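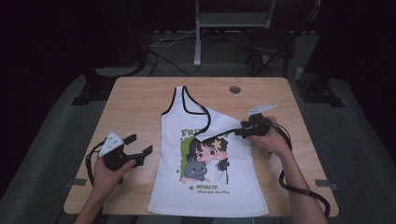 I have wanted to write up the Harkilora kit for a while now, and I kept putting it off because I didn't think I'd used it enough to be fair. Well, I've now had it since March and we've logged 457 folding sessions with it between the few of us, so I think I've earned an opinion (or six).

If you're new here, I run a very small workshop with Uchenna Babalola and Hauwa Obi where we teach machines to handle laundry. Shirts, mostly. Also pillowcases, dish towels, and one memorable afternoon of fitted sheets that I would rather not relive. We don't own a fleet of robots. What we have is one arm station on loan time across town and a great need for good demonstrations, meaning recordings of a person doing the job properly with the same kind of fingers the robot will have. For that you want hand-held grippers, and for two-handed work like clothes you want a pair of them.

We looked at three options. Drandano sells a lovely pair, beautifully finished, and I would probably have bought them if I'd won something first. Harawira will rent you a set by the month, but you have to send them back for calibration and we are not good at mailing things. The Harkilora kit sat in the middle, $2,123 for the pair, with the marker plates, the cables, the software license and a carrying case that I have mixed feelings about. I'll get to the case.

So, what's it like to use?

The first thing you notice when you pick one up is how quickly you stop thinking of it as a tool and start being annoyed at it as a hand. I mean that kindly! You squeeze, the two fingers close, you let go, they open. There's no button to learn. Hauwa was folding a T-shirt passably well inside of an afternoon. I took longer, but I am also a person who takes a long time to fold a T-shirt with my regular hands, and my mother will back me up on that.

Where the kit really shines is on thin edges. A tank top is a good test, I think, because there's so little to get hold of. The straps are narrow, the piping wants to roll over on itself, and if you grab too deep you drag the whole front of the shirt along with you. With these I can pinch just the end of a strap and lay it diagonally down over the chest while my left gripper waits off to the side, ready to smooth or hold if the fabric starts to creep. We have a white one with black piping and a cartoon girl hugging a gray cat, and underneath it says "please give me a hug," and I've grown so fond of it that I've started reaching for it first, which Uchenna says is bad for variety. He's right. I've been made to take a plain one for every cat one.

Prints are helpful, though, and I'll defend that. When a strap comes down over the lettering you can tell straight away on playback how far it went, because you know which letters it should be covering. On a plain white shirt against a pale table I have sat there squinting at a recording for far too long trying to decide where the shirt stops and the flap starts. If you're stocking up on practice garments, buy some ugly ones with big graphics and contrast trim. Your eyes will thank you.

Now the fingertips. They come with a rubbery pad that's grippy without being sticky, and that's a hard balance to get. The pads held up fine on cotton jersey. On anything slick, like the lining of a jacket, they skate. Harkilora sells a softer set for slippery fabrics and I have not tried it, so I can't tell you if it's worth the money. Azadeh Bahrami, who comes over from the arm station to help us replay things, swears by a set she trimmed down herself with a craft knife. I'm not brave enough to take a craft knife to something I'm still paying off.

The white marker plates that sit on top of each gripper are how the software works out where your hands are, and they do the job well as long as you keep them facing the camera. That's a habit you have to build. In my first week I kept rolling my wrist inward on the right side, the way you would if you were tucking a sleeve under, and the track would drop out for a second right at the interesting part. There's a little tone that plays when it loses you. I heard that tone in my sleep. My advice is to do your first 30 folds with no intention of keeping any of them, and just listen for the tone and notice what your wrists are doing when it comes.

I should say something about the cables, as people have written to ask. Yes, it's wired, one cable per hand. Yes, it's a bit of a nuisance. You want the cord to run down past your forearm and over the side of the table, with enough slack that it never tugs. If it's lying on the table it will find its way onto the shirt, I promise you. I lost a very nice run of sleeve folds that way, with a loop of black cable sitting on the hem like a garden snake. Weltus has a wireless version on the way and I'm curious about it, but I also like never having to charge anything, and a session here can easily go from after breakfast until nearly four.

The weight is fine for an hour. After that I feel it across the tops of my forearms, and I've learned to take a break before I get sloppy. Prasert Phromma, who has bigger hands than the rest of us put together, finds the grip too short and ended up wrapping his in bicycle tape. Hadiza Ogundipe has small hands and says they're perfect. So if you can borrow a pair before you buy, please do.

The software I'd call good with some grumpy edges. Recording is easy. Syncing the left and right hands happened on its own from day one and I've never had to think about it. Exporting is where I lose my temper. It wants to save every session into its own folder with a name as long as my arm, and there's no way to rename a batch at once, so Hauwa wrote us a little script. I wrote to support about it and got a friendly answer the next morning saying it was on their list. That was a good while back and it's still on their list, I assume, but the answer was friendly.

And the case. It's sturdy, it has foam cut to fit both grippers, and the foam is cut so snugly that you can't put them away with the marker plates attached. You have to take the plates off, and then put them back on, and then run the calibration again, and that costs me ten minutes at the start of the day. We've stopped using it. The grippers live on a shelf under a dish towel (a folded one, naturally), and the case holds spare finger pads and a bag of almonds.

Would I buy it again? I would, yes. For the price I don't know of another pair that's this comfortable to fold clothes with, and the recordings have been clean enough that Azadeh has mostly stopped sending mine back. If your work is all big rigid objects, boxes and bottles and so on, you may not need fingers this fine and you could save yourself some money. For cloth I'm very happy.

Next up for us is hoodies, with the drawstrings and everything, and I'm a little afraid of them. If you've had any luck with drawstrings please leave me a comment, I read them all, usually with my coffee. And to the reader who asked where the cat tank top came from, I looked at the tag and it's been washed so many times that there's nothing left on it to read. Sorry! I'd love a second one myself.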